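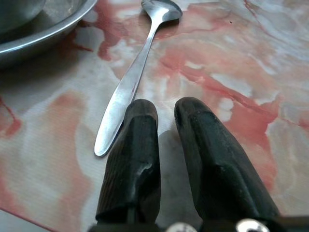 Zekonari Table Setting Notes

Version of April 4, 2025
Maintained by Hongmei Jiang and Jinlong Xu

What this is

A small set of pictures and written notes on laying and clearing a table with everyday tableware. It covers bowls, spoons and the coverings they sit on. Food is left out, and so are glasses, which Jinlong is keeping in a folder of his own for now.

Contents

pictures/ — the pictures, sorted by table covering
notes/ — one text file per sitting, 17 in all
items.txt — the list of tableware, with material and usual place
coverings.txt — the table coverings, with colour and pattern

Naming

Items are named by material first, then type: steel bowl, steel spoon. Coverings go by their main colour, so the pink and red marbled one is under "pink marble" even though it is not stone. Please keep to this when adding notes.

Known problems

Polished steel picks up the colour of whatever is under it, so don't rely on colour alone when sorting spoons. Shadows next to bowls have been marked as stains in three of the older notes. Wenjie Qin is going through these — corrections will go in with the August version.

Adding to the set

Write one note per sitting and say where each item was at the start and at the end. If an item is only partly in view, list it anyway and add "part". Send new notes to Hongmei Jiang before changing items.txt.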